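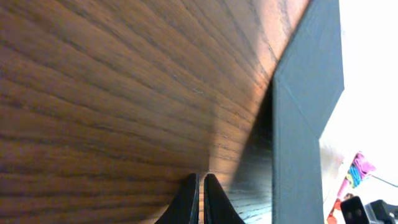

Section 4. Wiping, tidying and other chores

Read this section before asking the Dallora arm to do anything you would otherwise do yourself with a cloth. It assumes the arm is bolted down, the wrist camera is working and you have finished the set-up in Section 3. If you skipped Section 3, the arm will know, and it will show you by reaching for things that are somewhere else.

4.1 What the arm can do

We are asked at every demonstration whether the machine can do the housework yet. The short answer is that it can do some of it, slowly, while you stand there. Owners who have time to stand there may wonder what has been gained. Berenice Quintero, who runs our support desk, suggests telling visitors that it is learning.

Chores the arm manages well enough to be left in the manual:

Wiping a bare, flat surface with the soft pad fitted
Picking up one object and putting it in a tray
Pushing crumbs to an edge (see 4.5 for what happens at the edge)

Chores removed from the manual since the last edition:

Folding
Anything with a lid
Washing up

4.2 Before you start

1. Clear the surface. Yes, by hand. The arm can tidy a table or wipe a table, but it treats these as separate careers and will not change from one to the other halfway through.

2. Move cables, ribbons, string and wool out of reach. To the gripper, a cable is an object of no fixed shape that goes on for ever. It will pick one up and keep going until something at the other end comes along too.

3. Look at the light. Stand where the arm stands and check for hard shadows and bright patches. The Multska software reads a strong shadow across woodgrain as the end of the table about as often as it reads the end of the table as a shadow. Draw a blind if you have one.

4. Check both fingers for grit. Run a thumb down the inside face of each. A single grain of sand will draw a neat line across a polished top, and the arm will then spend the rest of the session trying to wipe it off.

5. Keep the stop button within reach of your stronger hand.

Note: Woodgrain with bold stripes is harder than plain paint. If the screen shows the words SURFACE UNCERTAIN, lay down a plain mat for the first few runs.

4.3 Teaching the height of the surface

The arm does not know where your table is until it has touched it. This is the step people rush.

1. Choose TEACH from the main menu, then SURFACE.

2. Close the fingers. The tips should sit side by side with a narrow gap. If they are touching, go back one step and choose RELAX.

3. Lower the arm with the down key until the tips are a hand's width above the surface, then switch to SLOW.

4. Keep tapping the down key until you hear the click. Do not hold it. The arm takes a held key as encouragement.

5. Press SAVE. Raise the arm, move to another corner and repeat until you have done all of them.

Caution: Never teach the height on glass. The camera looks straight through it and the arm will set its heart on the floor.

Caution: If the surface has a raised rim, a picture frame or anything else standing beside it, mark that side as a wall on the map screen. An unmarked upright is treated as an opinion.

4.4 Running a wipe

1. Fit the soft pad over both fingers and pull the strap snug.

2. Dampen the pad. Damp means you can squeeze it without getting your sleeve wet. The arm has no view on this and will happily spread a pint of water from one end of the table to the other.

3. Choose WIPE and set the pressure. The scale runs up to 9. Start at 2. Giang Chu, who wrote the pressure code, has never found a use for the top setting and would be glad to hear from anyone who has.

4. Press GO and step back behind the marked line.

5. Watch the first pass all the way through. If the arm stops and hovers, leave it alone. It is checking the map. If it is still hovering when your tea is ready, press STOP and teach the height again.

6. When the screen says DONE, look at the table before you believe it. DONE means the arm has been everywhere it meant to go. It makes no claim about jam.

Note: In our own trials at the Stornano workshop we ran the same wipe 100 times on the same table. In 13 runs the arm missed a strip along the far side. Khoa Tăng did the missed strips with a sponge, and his times are not printed here out of respect for the engineering team.

4.5 Common troubles

The arm wipes the same patch over and over.
There is probably a bright reflection. The arm takes it for a spill. Move the lamp.

The arm stops short of a shaded part of the table.
Even out the light and run MAP again. Shouting has been tried.

Crumbs on the floor.
Expected. The arm pushes crumbs to the edge as instructed, and the edge is where its interest ends. The Bạch tray clips under most tabletops and catches the greater part of them.

The fingers chatter against the wood.
The taught height is too low. Press STOP at once, raise the arm and repeat 4.3.

The arm picks up the cloth and will not let go.
Choose RELAX. If that fails, switch off at the wall, support the arm with one hand and ease the cloth out with the other. Do not tug. It grips harder when tugged, a feature intended for mugs.

4.6 Shops and workshops

Owners using the arm on a bench or packing table should follow the same steps with one change. Run MAP at the start of every shift, even if nothing has moved. Something has moved. Apolline Poulain keeps a printed map taped beside her bench, compares it with the one on screen each morning and finds the difference before the arm does.

Do not run a wipe while anyone is working at the same bench. The arm slows down near people, but it does not go round them, and it will wait with its pad against an elbow for as long as the elbow stays.

Fitting the pad for rough timber is covered in Section 5. Requests to bring back folding should be sent to Nhung Phùng at the support address on the back cover.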